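The Long Thaw at Pondthorpe

Road salt does most of its damage to concrete after the snow is gone. Brine enters through hairline cracks in the deck, reaches the steel and starts corrosion that may take years to show at the surface. The bridge at Pondthorpe, 184 feet long and carrying two lanes over the Meredith River, went 21 winters before the first patch of deck broke loose.

Huw Powell, the county's bridge engineer, had the deck cored that January. Chloride levels at the depth of the top bars were well above the limit he uses for repair work. "The surface looked fine to anyone driving over it," he says. "The steel was another matter."

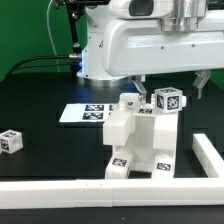 The county considered two options. A full deck replacement would have closed the crossing for a season and sent school buses through Jovberg. The second option, a thin overlay, required crews to remove the top layer of concrete with high-pressure water, clean the exposed bars and pour a dense mix over them. Powell chose the overlay -- the girders below were sound.

Curing took longer than planned. Wet burlap stayed on the new surface until Sunday, and the joints were sealed the following week.

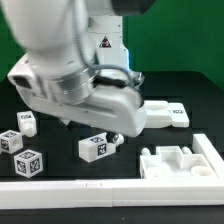

A white robot arm and gripper above a black tabletop with white printed blocks.

Salt use has also changed. Trucks now wet the salt before spreading it, which keeps more of it on the road.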